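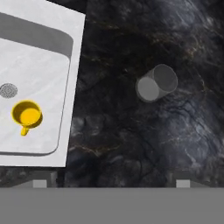 The Barngate project set out to find whether a single arm with a two-finger gripper can clear up after a small meal in an ordinary kitchen, without a person stepping in. This report covers the work since our last one in March. Most of that work has been on cups, and most of it has been in simulation. A yellow mug standing upright in the sink and a gray see-through cup lying on its side on dark marble look like the same chore to a person, and for a while we scored them as the same chore. We don't any more. The mug has its opening up, it has a handle, and it is a strong color against a white basin. The cup has no handle we can use, the veins in the stone show through its side, and it has to be turned upright at some point before it goes anywhere useful. From this report on, the two are listed separately.

Report to the Skosetness Fund, household tasks program
Prepared by Bouchra Ashour, project lead
Dec 5, 2022

What the grant was for

The fund agreed to support work on three chores: clearing cups and plates from a counter, loading a dish rack, and wiping the counter down afterward. The question put to us was whether a machine of the kind already on sale could do these well enough that a household or a small café would want it. We were asked to answer for the whole chore, from a dirty counter to a finished one, and to say where a person still has to help.

The short answer today is that the arm can do a good part of the first chore, some of the second, and very little of the third. None of them is at the point where I would leave it alone in a kitchen.

Where each chore stands

Clearing the counter. Upright mugs are in good shape. The arm comes in from above, closes on the rim or the wall of the mug, lifts, and sets it down where it was told to. It copes with changes in color and in the direction of the handle. It still does poorly when a mug is pushed up against the back wall of the sink, where one finger has to go down between the mug and the basin and there isn't room for it. The planner sometimes picks that grasp anyway, stops short, and waits. A person would slide the mug an inch toward the middle and then pick it up. We have started training that slide as its own move.

Cups on their sides are behind. The grasp itself is fine when the fingers close across the body of the cup. If they close along the length of it, the cup rolls or squirts out. The arm has to know which way the cup is lying before it comes down, and with see-through cups on patterned stone it often gets the direction wrong. After that comes turning the cup upright, which needs a wrist movement close to the counter. The gripper housing is wide and the arm runs out of clearance. Our current approach is to lift first, turn in the air, and set down second. It is slower and it works more often.

Loading the rack. Plates go in the slots if they start out in a stack. If they start out scattered, or if one is half under another, the arm needs several tries. Mugs upside down on the rack pegs are reliable in simulation and unreliable on the bench, and we think the difference is friction on the pegs. Silverware has not been attempted. It was in the original plan and I am asking below to take it out.

Wiping. The arm can hold a cloth and move it over a flat area. It can't tell if the area is clean. It goes over the same ground with the same pressure whether there is dried sauce on it or nothing at all, and it leaves a line of crumbs at the end of each pass. We have done little on this chore since the last report and I don't expect that to change before the grant ends.

Work in simulation

The simulated kitchen set now has 84 layouts. They differ in the sink, the counter material, the placing of the cups and the lighting. Earlier layouts were too kind to the software. Nearly all the counters were plain and light, and any cup stood out. The dark marble counters were added because Farouk, who supply our arm and helped fit it, told us that their café customers tend to have dark stone or dark laminate. Scores dropped as soon as those layouts went in. That was useful to learn before the bench work and cheap to learn there.

The see-through cups caused the largest drop. The software finds objects partly by their edges, and a vein in the stone is also an edge. When the vein runs under the cup and can be seen through it, the outline the software draws tends to follow the vein and leave the cup. We tried three fixes. Adding more see-through cups to the training set helped some. Taking a second look from a different height before committing to a grasp helped more, at the cost of a longer run. Having the arm nudge the cup lightly and watch what moves helped the most in simulation, and I don't want to rely on it, since a nudge that is harmless to a simulated cup can send a real one off the counter.

We also found a fault in our own scoring. A run was marked as a success when the cup left its starting place and came to rest inside the target area. Some cups got there by rolling. The score now requires that the cup be held by the gripper for the whole move. Results from before this change have been thrown out and run again, which took up most of a month.

Work on the bench

The bench is at our Hastotov workshop, and has a real sink, a section of real countertop and a drying rack. Each change to the software gets 30 runs there before we accept it. One of us resets the counter between runs from a printed sheet, so that the cups don't drift toward the places where the arm is good.

The bench and the simulation agree on upright mugs. They disagree on most other things. The real gripper pads pick up water from the sink and then slip on smooth glass, and nothing in the simulation does this. Real sinks also throw back light. A bright spot on the basin floor has been taken for the rim of a cup more than once, and the drain has been taken for a saucer. The drain problem is fixed. The bright spots are better with the overhead light turned down, but I can't ask a café to turn its lights down, so I am counting that one as open.

Breakage has been low. We use plastic cups for new software and move to glass and ceramic after it passes. I would suggest that any group doing similar work do the same, if only for the sweeping.

Time is the other matter. A person clears the bench counter in less time than it takes the arm to plan its first few grasps. For a café at closing this may be acceptable – the machine can work while the floor is mopped – but during opening hours it would be in the way. Farouk's people think the planning time will come down with a better computer. I think some of it will. The rest comes from the second look and the lift-then-turn move, and those are there for good reasons.

Does it add up to a chore done

I want to be careful with this part, as it is what the fund asked. A run of single grasps that each mostly work does not make a cleared counter. If the arm misses one cup out of a sink full, a person has to come over, find it and deal with it, and by then that person might as well have done several. In our bench sessions the failures bunch up at the end, when the easy items are gone and what remains is the mug against the wall and the cup on its side. The person on duty ends up with the awkward ones.

We asked the staff of the café near the workshop what they would want from such a machine. They were less bothered by speed than I expected. They wanted it to leave alone anything it was unsure of, and to put what it did pick up in the same place every time. The first of those we can do now, by raising the level of confidence needed before the arm moves. It will clear fewer cups that way. I would like to report both numbers in the final report, cups cleared and cups left for a person, and drop the single success rate.

Problems and delays

The wrist motor was returned to Farouk for repair and the bench stood idle while it was away. The replacement has been running without trouble. The wider sink we ordered was delivered with the wrong cutout and had to be exchanged. Neither has changed the end date, though the rack work lost more time than the cup work did.

Changes requested

I am asking the fund to agree to the following.

Remove silverware from the rack chore. The gripper pads are too thick to get under a fork lying flat, and a new gripper would be a project of its own.

Reduce wiping to a written review of what other groups have managed, with no further bench work.

Move the time saved to cups on their sides and see-through cups, in both simulation and on the bench.

No change to the total budget is needed. Some of the equipment line would move to staff time, and a revised table is attached to this report.

Next period

The slide move for mugs against the wall goes to the bench first, as it is nearly ready. After that we will add water to the gripper pads on purpose and see how much of the slipping can be fixed by closing harder. Farouk have offered a softer pad material and we will test it next to the current one. On the simulation side, the next layouts will have cups standing inside other cups and cups partly under the faucet. The dark marble layouts stay in the set.

Visitors from the fund are welcome at Hastotov on any bench day. Please let me know ahead of time so I can schedule runs with the glass cups as well as the plastic ones.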